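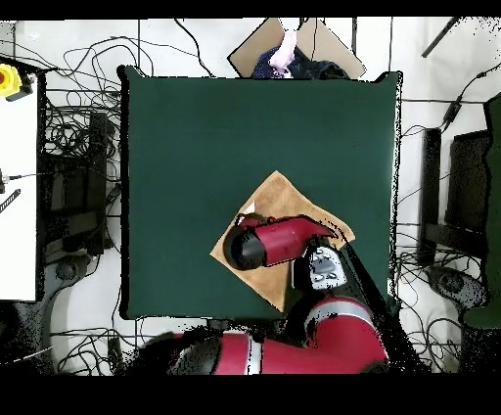

Red arm over a tan cloth on the green work surface.

Zetach Hand Teaching Kit

Teach by moving. Record it. Play it back.

Zetach is a teaching kit for table-mounted and pedestal-mounted robot arms. It lets you show the arm a job in one of two ways: take hold of it and guide it through the motion, or stand back and drive it with the Loduslow remote handle. Either way the kit records everything the arm does, along with the camera views, and saves it as one tidy take that you can replay, trim, label and train from.

We built it because we love cloth, and cloth is hard. A metal block sits where you left it. A towel slumps, rolls over on itself, hides its own corners and never lands the same way twice! Writing out a motion for that line by line is miserable work. Showing the motion is fast, and after a morning of it most people stop thinking about the arm and start thinking about the towel.

Guiding by hand

Press the button on the teaching collar and the arm goes light. It holds its own weight, so you are only steering. Nudge the wrist over the fabric, lower it, squeeze the trigger to close the fingers, lift, carry, let go. The collar has a firm stop at each end of the trigger so you can feel open and closed without looking.

Hand guiding is best for slow, careful moves and for anybody who is new to the job. Your hands will be in some of the camera views, so plan on a replay pass if you want clean pictures. The recorder has a button for that: reset the cloth, press Replay, and the arm repeats your motion while the cameras record again.

Driving by remote

The Loduslow handle tracks your hand and passes the movement to the arm. Hold the deadman switch and the arm follows; let go and it stops where it is. You can scale the motion down, so a wide sweep of your hand becomes a small, exact move at the fingertips. This is the setting we use for corners and hems, and it is a joy once it clicks.

Squeeze for the gripper, thumb wheel for wrist roll. Two buttons on top start and end a take, so you never have to put the handle down between tries.
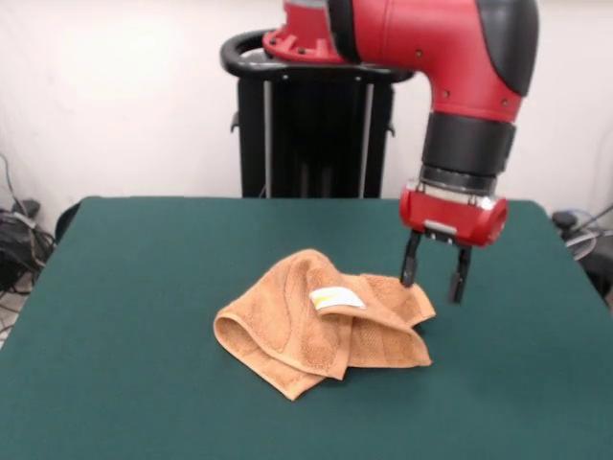
Open fingers at the edge of a terry towel.

Choosing a surface and a cloth

A plain, evenly colored tabletop makes a real difference. We like dark green under tan and orange fabrics, because the edges stand out well in the color view and the operator can see a corner at a glance. Shiny surfaces throw reflections into the depth view and are better avoided. If your own table is light, the Wukau table cover comes in dark green and charcoal and clips on at the corners.

Start with a small terry towel. The pile gives flat fingers something to hold, and a thick fold stands up well enough to grab. Move on to thin cotton when you can pick up the towel most of the time. Leave care labels on. They're a handy landmark for the operator, and real laundry has them.

Take notes as you go. The recorder lets you tag each take as good, bad or unsure, and the unsure pile is often the most interesting one to go back through.

What comes in the box

Teaching collar with trigger and light-guide button
Loduslow remote handle with charging dock
Recorder unit with 1000 GB of storage
Pair of flat stepped fingers, black
Mounting plate and bolts
Cables for two cameras (cameras sold separately)
Printed quick-start card

Specifications

Part number: 2407
Recording rate: 30 frames per second from each camera
Arm state: joint positions, joint speeds, gripper opening and trigger position
Camera inputs: 2, color or color with depth
Replay speeds: quarter, half and full
File export: one folder per take, with video, arm log and a plain text notes file
Collar fit: round wrists only; ask us about others before ordering

Before you start

The kit does not replace your arm's own emergency stop. Keep the stop within reach of whoever is teaching, and use it freely. Check that cables on the floor are clear of your feet and of the arm's path. With hand guiding, stand to the side of the elbow, never under it. Set the payload in the recorder menu before the first take, or the arm will drift up or down when it goes light.

From a user

"I had the handle in my hand for almost 30 minutes before I looked up. My first folds were terrible. Then I turned the scaling down and got a corner, and then another one, and I went and got everybody from the next room." Ute Wunderlich, Ionescu Textile Lab

Questions we get a lot

Do I need to know how to program?
No. Recording, replaying, tagging and exporting are all done from the recorder's screen. If you want to train your own model from the takes, you will need somebody who is comfortable with that side of things.

Can two people teach at once?
One arm, one teacher. A second person can sit at the recorder and tag takes, and it's a nice way to work.

Does it work for things other than cloth?
Yes! We have taught it to stack cups, sort cable ties and open a zippered pouch. Cloth is simply where we spend our days.

Can I mix hand-guided and remote takes?
You can. Each take is marked with the way it was made, and you can filter by that on export.

Firmware

Current version posted 11/24/18. It adds half-speed replay and fixes a bug where the thumb wheel kept turning the wrist after the deadman switch was released. Please update before you use the remote handle. Charcoal table covers are out of stock until January; dark green ships now.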